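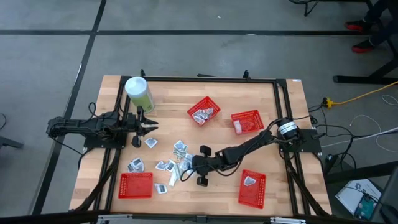
White-lidded canister on a butcher-block tabletop.

BRIRIA ADDS SPENDING LIMITS AND GIFT RECORDS FOR ADULT CREATORS

PESBRIDGE, March 29, 2021 – Briria, a payment and wish-list service for adult performers and professional dominatrixes, today released version 4 of its tribute system. The update applies to all verified accounts held by persons over 18.

Senders must now set a monthly limit before a first tribute is accepted. The default is $300. An increase takes effect after a waiting period of three days; a decrease takes effect at once. Creators cannot view or edit a sender's limit. 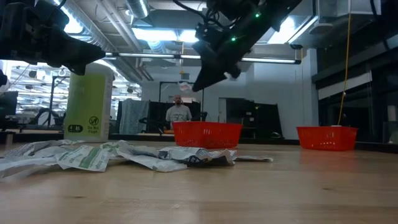

Lime-green and white carton behind crumpled packaging.

Wish-list gifts are recorded in the same ledger as cash tributes, with separate entries for item price, shipping and tax. Delivery addresses are held by the fulfillment partner, Lovell, and are not shown to the sender at any stage – including on refunds and returned parcels.

"Creators asked for one record of gifts and tributes that they could hand to a tax preparer," said Yolanda Huamán, head of payments at Briria. "The old export put them in two files with different date formats."

The system was tested from December with roughly 300 accounts. Chargeback handling has moved to Endale, and disputes can now be answered from the account page.

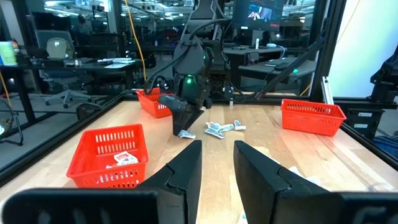
Red slotted baskets on a wooden tabletop.

Existing accounts will be moved over in two stages. Scheduled tributes stay active during the move. Fees are unchanged.

Media contact: Press Office, Briria, Pesbridge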